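Glass cullet

Glass cullet is the name given to broken or waste glass that has been gathered up so it can be melted again and made into something new. The word is an old one in the trade, and it covers a good deal of ground – from the trimmings swept up beside a bottle machine to the jars and bottles that households rinse out and leave at the curb. Almost every glassmaker in the world uses some cullet in the furnace, and many of them would gladly use more if they could get it clean enough.

Glass is one of the friendlier materials to recycle. It can be melted down and shaped over and over without wearing out in the way that paper fibers or many plastics do, and a bottle made largely from old bottles is as strong and as clear as one made from fresh sand. The hard part lies almost entirely in the collecting, the sorting and the cleaning, and most of this article is taken up with those things.

Background

Ordinary container glass is made from three main ingredients: silica sand, soda ash and limestone. These are mixed into what is called the batch, fed into a furnace and heated until they run together. Makers learned very early on, certainly by Roman times, that adding broken glass to the pot helped everything melt sooner. Wrecks found on the sea floor have held whole cargoes of broken vessels packed for remelting, so the idea of shipping scrap glass from one place to another has a long history behind it.

For many centuries the practice was a matter of plain thrift. Fuel was costly, good sand and ash had to be carried long distances, and a glasshouse that threw away its own scraps would have been a foolish one. Public collection of used bottles and jars on a large scale came much later, mostly in the second half of the twentieth century, as towns began to run short of room for their trash and bottle banks started to appear in parking lots and on street corners.

Types of cullet

Internal cullet, sometimes called factory or in-house cullet, is glass that never leaves the plant. It includes rejected bottles, trimmings and the glass drained off when a furnace changes color. The maker knows exactly what is in it, so it can usually go straight back into the batch with very little fuss.

External cullet comes from outside the plant, and it is usually split again into two kinds. Pre-consumer cullet is waste from businesses that cut or shape glass but do not melt it, such as window makers and mirror shops. Post-consumer cullet is glass that people have used and finished with. This last kind is the most plentiful and also the most troublesome, as it arrives mixed with caps, labels, food scraps, corks and whatever else happened to be in the bin that week.

Cullet is also sold by color. Clear glass, known in the trade as flint, brings the best price, as even a small share of green or brown will tint a whole melt. Amber and green are somewhat more forgiving, and green is the most forgiving of all. Mixed-color cullet that cannot be sorted is often sent to uses where the color does not matter.

Tableware and other glass

It surprises many people to learn that not everything made of glass belongs in the bottle bin. Drinking glasses, oven dishes, window panes, light bulbs and mirrors may each follow a different recipe, and they do not all melt at the same temperature as a jam jar. Heat-resistant cookware is the worst offender. It stays stiff while the rest of the batch is running freely, and it can leave hard lumps in the finished bottles or block the feeders that deliver molten glass to the molds.

Plain drinking glasses are often soda-lime glass and quite close to container glass in their makeup, but a sorter has no easy way of telling them from lead crystal or toughened ware. For this reason many collection programs turn them all away. Tumblers with etched or raised patterns are treated just the same as plain ones, as the surface has little bearing on how the glass melts.
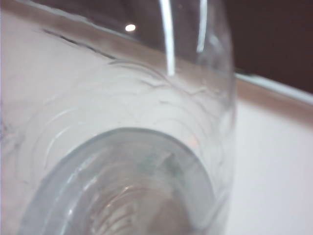 A patterned drinking glass with a thick base.

Glassware that is still sound is far better passed along to a thrift store or a neighbor. Once broken, it may be accepted by firms that grind glass for building materials, where the exact recipe matters a great deal less.

Processing

The path from bin to furnace varies from one plant to another, but the general order is much the same everywhere. Loads are tipped onto a covered floor and picked over for large pieces of trash. Magnets lift out steel caps, and a second kind of separator, working with electric currents, throws aluminum to one side. Jets of air draw off paper and light plastic. The glass is then crushed and passed over screens, so that the pieces leaving the line are all of a similar size.

After this comes optical sorting, which has changed the business more than any other single step. The crushed pieces fall in a thin curtain past a row of sensors, and small puffs of air knock out anything of the wrong color or anything that light will not pass through. Pottery, stones and china are the main targets. They do not melt in a glass furnace, and one small chip of a coffee mug can ruin a bottle by leaving a weak spot in the wall.

Some plants wash the cullet and some do not. Washing gives a cleaner product but calls for a good supply of water and a way of treating it afterward, and a dry process with strong air cleaning is enough for a great many buyers. Sugar and food residue will also break down to some extent if the piles are left to stand for a while, though this takes up space and does not please people living downwind.

Use in the furnace

Cullet has already been through the fire once, and it melts more readily than raw batch. A furnace fed with a generous share of it can be run a little cooler, which saves fuel and is kinder to the brick lining. It also lowers the amount of carbon dioxide given off, both from the fuel and from the limestone and soda ash, which release the gas as they break down in the heat.

The share used depends on color and supply. Green bottles can be made with 80 percent cullet or even more where there is enough of it on hand, while clear bottles usually carry less. A maker who changes the share too quickly may find seeds – small trapped bubbles – or faint streaks of color in the ware, and so changes are generally brought in slowly over several days.

Other uses

Glass that is too fine or too mixed for bottles still has plenty of work to do. A good deal is spun into glass wool for insulation. Foamed glass gravel, a light and rather crunchy material full of sealed bubbles, is used under roads and floor slabs where drainage and warmth are both wanted. Ground glass also turns up in blasting grit, swimming pool filters, reflective road paint, tiles and countertops. Very finely ground glass can take the place of part of the cement in concrete, though care is needed, as coarser pieces may react with the cement over the years and cause cracking.

Related articles

Soda-lime glass
Bottle bank
Optical sorting
Container deposit
Foam glass
Glass wool
Lead crystal
Furnace lining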